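Chapter 3
What a Demonstration Shows 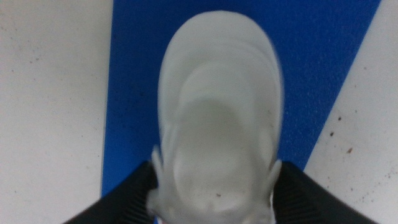

Figure 3.1 A pale grey item between the gripper fingers, from the camera near the gripper. Open day, Plosdale.

Every April the engineering hall at Plosdale opens its doors, and people who have never stood near a robot arm come in to watch one work. They see it go to an object, close its fingers and lift. Many of them clap. Most leave believing that they have seen a machine that can pick things up.

This chapter asks what they were entitled to believe.

The visit described here was made on a Monday morning with a class of second-year students. Our host was Vinzenz Marti of Tetwood, the company that had set up the stand, and he was generous with his time. He ran the arm for us, answered questions and let the students stand closer than the tape on the floor suggested. None of what follows is a complaint about him. A person giving a demonstration has a job to do, and he did it well.

The trouble began with the brochure. It said the system had completed 1000 picks "in realistic conditions". One of the students, Merle Pomare, asked what counted as a pick. Mr Marti said that the object had to leave the surface. She asked how long it had to stay off it. He said he would have to check. She then asked whether the 1000 were all the attempts or only the good ones, and he told her, fairly enough, that the brochure had been written by somebody else.

Look at Figure 3.1 with those questions in mind. The gripper has hold of something soft in outline and light in colour, perhaps a shoe. The object is blurred, so something was moving, but a single view won't tell you whether the grip held a second later. The item sits squarely between the two fingers on a strip of speckled, bright blue. A grey thing on a blue ground is a kind thing to ask a vision system to find. Would it do as well with a grey thing on a grey ground? With one lying half under another? Neither was tried while we were there.

We watched for 20 minutes. During that time the objects were set down by hand between runs, always by the same assistant, Fabian Bachmann, who had a good eye for where they should go. When a student asked to place one herself she was told there would be time at the end. There wasn't.

A sceptical visitor can go wrong too. Several students came away saying the whole thing was faked, and they had no more evidence for that than the brochure had for its claim. The arm was plainly doing something difficult. Closing two stiff fingers on a yielding object without pushing it away took engineers many years to manage at all. What we lacked was any means of judging how often it worked, on what, and with how much help.

The sections that follow set out how to get that information. Section 3.1 deals with counting: attempts, successes and the runs that are quietly started again. Section 3.2 looks at who chooses the objects and who puts them down. Section 3.3 returns to the Nägeli trials at Zollcombe, where a full log was kept and the failures were printed beside the successes.

Before you read on

Write down the last demonstration you watched, of any machine, in a shop or online. Note what you were told it could do, then what you saw it do. Keep the page, as you will need it for the exercise at the end of Section 3.2.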